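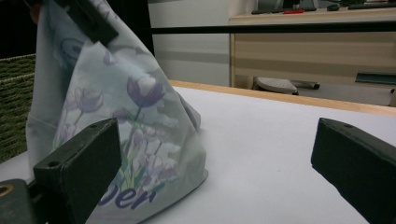 Tulip cloth bag on the white board, green basket behind it.

Rumum Cloth and Basket Set
README, version 2

What is in this set

Rumum is a collection of short recordings about putting soft things into baskets and taking them out again. The items are bags and cloths from an ordinary home: shopping bags, drawstring bags, small towels, pillow covers. The collection has 2,907 recordings in 9 folders. Each folder has one main item, and the name of the folder is the name of the item.

The collection was prepared by Cirilo Figueroa and Sarahí Olvera. Cirilo chose the items and wrote the item list. Sarahí checked the labels and wrote most of this file. Please excuse small mistakes of language.

Folders

The folders are named by item and pattern, for example "bag_tulip" or "towel_plain". We did not use color alone for the names. Many of the cloths are between blue and gray, and two persons do not give the same name to such a color. If the item has a printed pattern, the pattern comes in the name. Printed words on an item are not copied to the label, as they are often hidden in the folds.

Inside each folder you will find:

- recordings, numbered from 0001
- labels.csv, one line for each recording
- notes.txt, free remarks, not always complete

Labels

Every recording has one of 4 labels:

IN: the item goes from the table to the basket.
OUT: the item goes from the basket to the table.
STAND: the item is lifted at the top until it stays upright.
FLAT: the item is spread on the table.
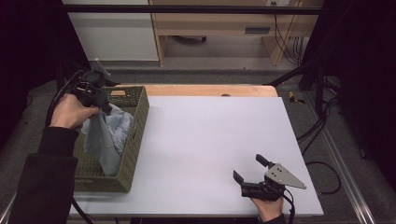

The most difficult question for us was when an item counts as being inside the basket. A towel is easy, it falls down and stays low. A thin bag keeps air and some part of it likes to stay on the edge. We decided that the label IN needs the larger part of the cloth to be below the rim at the end of the recording. A piece may still lie over the edge, like the pale cloth in the olive-green basket here, and this alone is not a reason to reject the recording. If a corner is still held when the recording ends, please look in notes.txt, where Sarahí wrote "held" for such cases.

For STAND there is a similar question. Soft fabric almost never stands by itself, so we accept a bag that is supported from the top and makes the form of a tent. The lower folds may lie on the table.

The basket and the table

The basket has a lattice on the sides. Thin cloth can catch on the pattern, and when this happens the remark is "caught". The board on the table is white. A pale item on it has a weak border, so please check the contrast before you use automatic cutting of the shape. For dark towels we had no such trouble.

Changes from version 1

Two folders were joined, as they had the same pillow cover under different names. The label FOLD was removed. Cirilo and Sarahí did not agree often enough on what is a fold and what is only a crumpled cloth, and those recordings are now in FLAT or were taken out. The numbers inside the joined folder are new, so old lists from January will not match.

Known problems

- In "towel_plain" some lines of labels.csv have an empty remark field with a space in it.
- The words "rim" and "edge" are both used in notes.txt with the same meaning.
- Remarks in the first folder are shorter than in the others.

If you find a wrong label, send the folder name and the recording number. A correction for many recordings can come as one file.

Last edited Thursday, August 11, 2022

Contact: Sarahí Olvera | © 2022 Rumum | Back to top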